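News from the Simulation Room at Praltberg

Spring has been a busy season for us, and since so many of you wrote back after the November issue wanting to know how the example gathering was getting along, I thought I would give it a proper write-up this time (pour yourself something, I do tend to go on). For anyone who has joined the list since then, the short version is that we are teaching a learning system called Gashaw to pick things up and put them down again, and it learns by studying examples that people have made for it. We set ourselves a goal of 1000 good ones for the first round, all of them done in simulation, and I am so pleased to tell you that we got there, with a little to spare!

The way a session goes will be familiar to those of you who have sat in on one. The person making the examples takes the hand controller, opens a fresh task, and works the simulated arm through it from start to finish, while Ultau, our recording software, saves the view from the wrist along with every small movement of the joints and fingers. Then you reset and go again. A session is 34 tries, which sounds like a lot until you find your rhythm, and then you look up and it's lunchtime. We keep the tasks plain on purpose in this first round: reach, close, lift, carry, let go. The fancy things can wait.

What I have come to love about this work is how much you learn about your own hands. I had no idea how often I slow down just before I touch something, or that I nearly always come in from the right, until I watched a whole morning of my own examples played back one after another. Gashaw picks up all of that, the good habits and the silly ones too, so we now ask everybody to mix things up a little. Come in from the left now and then. Take the long way around. If you miss, don't throw the try away in a huff, just open up, back off and have another go, and let the recording run. Those little recoveries have been some of the most useful examples in the whole set, and we'd have lost dozens of them under our old rule of starting over after every slip.

We have also been spending a good deal of time on the wrist view, which is the one Gashaw leans on most in the last stretch of a reach. The gripper sits low, with the fingers open and pointing up into plain dark background, and the pale strips along their inner edges make it easy to judge the gap between them even on a small monitor. I find I steer by those two strips almost without thinking. It's a very bare sort of view when there is nothing out in front of the fingers, and newcomers sometimes find it a bit odd, but you do get used to it sooner than you'd expect.

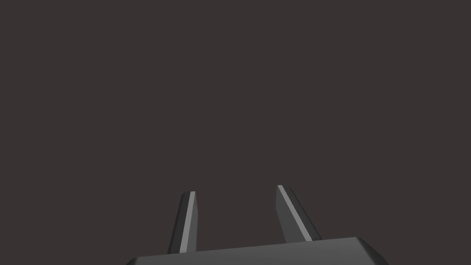 Sorting and Labeling

Once the examples are in, somebody has to look at them, and this is the part of the job that gets the least applause. Every recording is watched through by 2 people, who each give it a plain label: clean, recovered, or set aside. When they disagree, the recording goes on a list and we talk it over at the next group meeting, usually with cookies. Most of the disagreements come down to what counts as letting go properly. Is a thing placed if it tips over afterward? We said yes in the winter and have since changed our minds, so a fair number of the early labels are being done over. If you labeled in the winter, please don't take it personally. The rule was ours, and so was the muddle.

A word about the short recordings, too. Some of them stop a moment after the fingers open, and for a long time we set these aside as unfinished. Our friends at Novham, who are working with a copy of the same set, asked us to keep them and mark them separately, and we're happy to do that from here on.

Round Two

The second round opens this summer with 12 new tasks, among them stacking, sliding something along a surface, and passing through a narrow opening, which I have tried and am terrible at. The practice files are already on the shared drive in the folder marked Round Two, and anyone who has finished the beginner session is welcome to open them and play. Please save practice tries under your own name and keep them out of the main set!

If you'd like a session slot, reply to this newsletter with the mornings or afternoons that suit you, and mention whether you are left-handed. We are short of left-handed examples and would be very glad of more.

Posted 18 May 2020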